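# Midow Grasp Study: Frequently Asked Questions
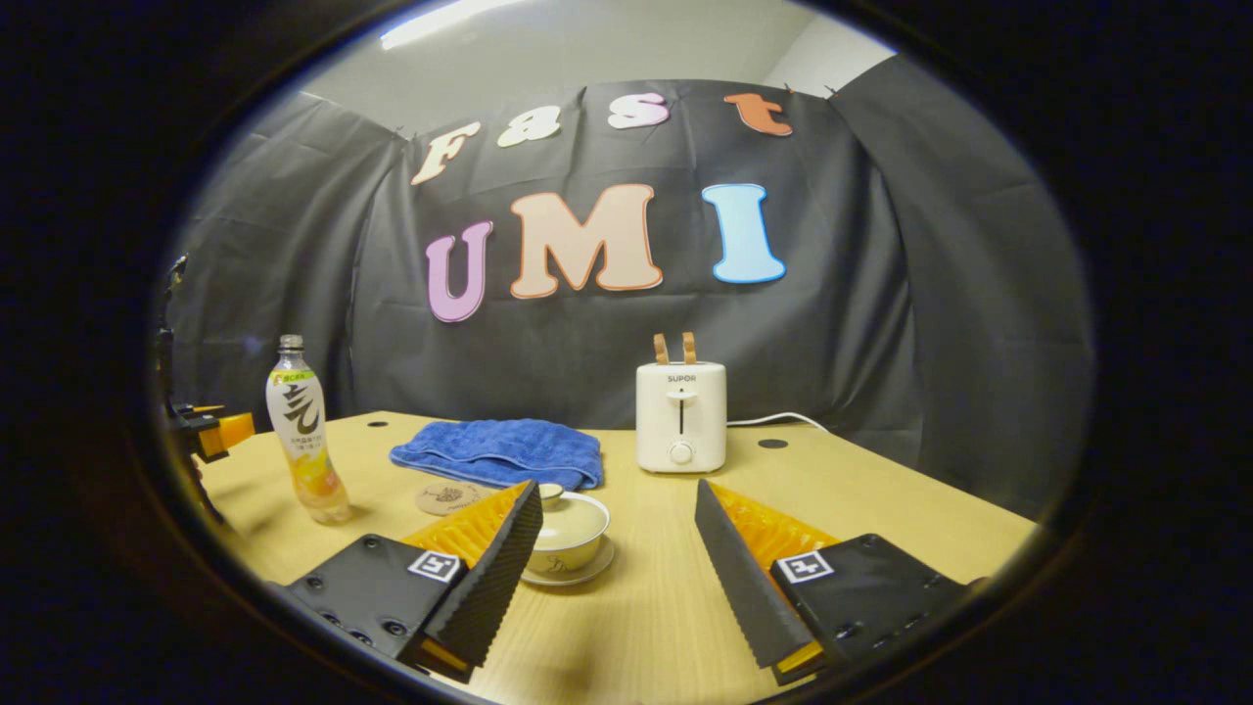 These answers cover the Midow method as of 6 Aug 2020. Questions on licensing go to Jivano, not to the study team.

## What does the method do?

It learns manipulation policies from demonstrations made with a hand-held two-fingered gripper. An operator carries out a household task; the wrist view and the finger opening are logged at the same time. A policy is then trained on those logs and run on an arm with matching fingers.

## How is finger opening measured?

From the square fiducial markers on the finger plates. We detect both markers, compute the distance between them, and map it to jaw width with a one-time calibration. If one marker is lost, the value is interpolated over a gap of up to 15 samples. Longer gaps end the segment.

## How large is the training set?

1011 demonstrations after filtering. We did not balance the set by object, and lidded cups are overrepresented. Anyone retraining on a subset should check this first.

## Why are lidded cups treated separately?

The lid and the cup body can move independently. A grasp that is fine for a mug can tip the lid, and the wrist view often loses the knob in the last part of the approach. We label these as two-part objects and score lid contact and body contact separately.

## Does clutter matter?

Yes. Policies trained on single objects drifted toward whatever was closest to the fingers. Mixed tabletops – soft items such as a folded towel, flat ones such as a coaster, taller ones such as a bottle or a toaster – reduced that drift. We have no clean measurement of how much each type contributes.

## Are transparent bottles handled?

Partly. Labeled bottles are tracked well. Bare clear plastic is still the weakest category, and we don't claim results on it.

## Which baseline did you compare against?

Mazurek, our earlier teleoperation pipeline, with the same network and the same 600 evaluation trials. Scores from before the November recalibration are not comparable and have been removed from the table.

## How many seeds?

5 per condition. The spread is reported with each score.

## Can I use different finger pads?

You can, but redo the jaw calibration. Pad thickness shifts the contact point, and the old map will report a closed grip too late.

## Where are the logs?

On the Eltosero server, read-only. Noémie Rolland handles access requests. Include your group name and the split you need – requests for the full set take longer.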